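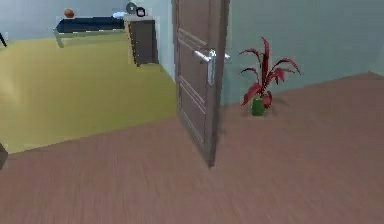 Teaching a machine to keep house

I have worked at Rundby for 20 years, first with a bucket and a trolley and now, most days, with a mouse and two screens, and I would like to say something about that change before the people who write the brochures say it all for us.

We look after holiday flats and small family houses, mostly in Fontes and a few further along the coast. Last December the firm signed up with Tastov, who make the robots, and instead of the robots arriving (we had all been bracing ourselves, and somebody had already cleared a corner of the linen store for them) what arrived was a box of headsets and a training plan. The robots would be learning in made-up homes inside the computer, and they wanted housekeepers to set the jobs, watch the attempts and mark them. Five of us put our names down. I was the oldest by a good stretch and I very nearly didn't.

Well, I'm glad I did, and I say that as someone who grumbled all the way through the induction. My knees are glad too! A changeover day used to mean beds, bathrooms, stairs, more beds, and then the drive home with my hands smelling of bleach whatever gloves I'd worn. I can't pretend I miss that. When people outside the trade tell me how sad it is that the old work is going, I do wonder whether they have ever turned a mattress in August.

But there are things I'm less easy about, and the biggest of them is who gets thanked for what is in these machines. When I sit down and write out how to put a bedroom right, I am writing down what Silvana Tavares taught me in my first month, when she would stand in a doorway for a moment before touching anything and just look. She wanted to know who had slept there and what sort of holiday they'd had. A ball left up on a bed, she would say, means there's a child in the house, so mind what's underneath. You won't find that in any manual. It's in the instructions now, because I typed it in, and it belongs to Tastov under a contract that none of us read as carefully as we should have.

I raised this with Neusa Lopes, who manages our side of things, and she heard me out very kindly and then asked me to put it in an email, so I did. To her credit it went somewhere. Since January 2024 those of us on the training desk have had a higher rate than the cleaning rate. I think that's right, and I also think it's only half of what's right, since the women still out in the flats know every bit as much as we do and are paid as though they know less.

The other thing is judgement. The practice rooms are plain places, with the same sort of bed and the same sort of door turning up again and again, and yet the moment you put a few belongings into one of them you're back to the oldest question in housekeeping, namely what is mess and what is somebody's life.
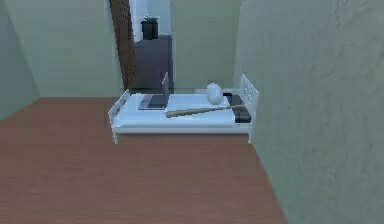 Take a laptop left open on a bed with a baseball bat lying next to it. The young engineers thought the answer was obvious: laptop to the desk, bat to the cupboard, job done. We had a proper argument over it, a good-natured one with biscuits. Any of us would have left that laptop exactly where it was, open, because a guest who comes back and finds it moved will spend the evening wondering who has been looking at it. The bat I'd have stood by the wall. Another of my colleagues wouldn't have touched it at all, and she had four perfectly sensible reasons. There isn't a right answer you can print out, only a feeling you get from having been told off by guests, and I worry what happens when the next lot of people marking these attempts have never cleaned a room that anybody was paying to sleep in.

So my view, for what it's worth, is that the machines should come, and that they should come slowly, and that every firm bringing them in should be made to keep people on the actual floors as well as at the desks. Send us back and forth. I have asked to do one changeover a week at the Tadby flats, knees or no knees, and Neusa has said yes. Some of the younger ones have asked for the same. I could mark 100 practice rooms and still not learn what I'd pick up from one family of six and a wet dog, and if I can feel that knowledge going a bit stale in me after a single winter at a desk, I should think it would go stale in anyone.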